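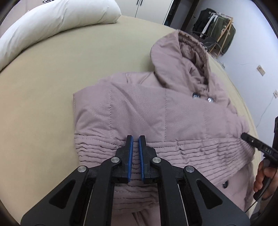
Speaker notes: Down fill, loft and laundering
Draslow textile care day, session 5
Speaker: Edith Quispe

Opening. Give name and lab. Say that the talk covers insulated outerwear only; bedding is Walter Inga's session after lunch.

Slide 1. Loft is trapped air. The fill holds the air in place and the stitching holds the fill in place. Fill power is volume per unit mass, so a high number tells you nothing on its own until you know how much fill is in the garment. Pause here. Buyers mix these up all the time.

Slide 2. Stitch-through construction. Each seam pins the face fabric to the lining and the thickness there drops close to zero. Heat loss is greatest along those lines. Box walls avoid it but add weight and sewing time.

Slide 3. Data set. 3,949 garments logged at the Flekholm plant, intake and exit thickness for each. Credit Imad Harb for the database. Gauge pressure was the same throughout. Fill type came from the care label and was not checked, so say so.

Slide 4. Where loft goes. Body oils, detergent residue, incomplete drying. Residue is the one a plant can fix. Point to the rinse curve: the second rinse does most of the work, the third adds little.

Slide 5. Drying. Low heat, long cycle, stop and break up clumps by hand. Garments at Flekholm rested 20 minutes before gauging. If asked about synthetic fill, the rest period matters less but the temperature limit matters more.

Slide 6. Storage. Uncompressed, dry, out of direct sun. Liyanage trial: 27 jackets kept in stuff sacks from May until the following winter. Show the recovery plot, do not read out the values.

Skip slide 7 if behind. It repeats the gauge drawing.

Questions. Ferenc Hegyi will probably raise shell coatings. Refer him to Orlando Flores at Sovero, who has the permeability results. Handouts are on the side table by the door.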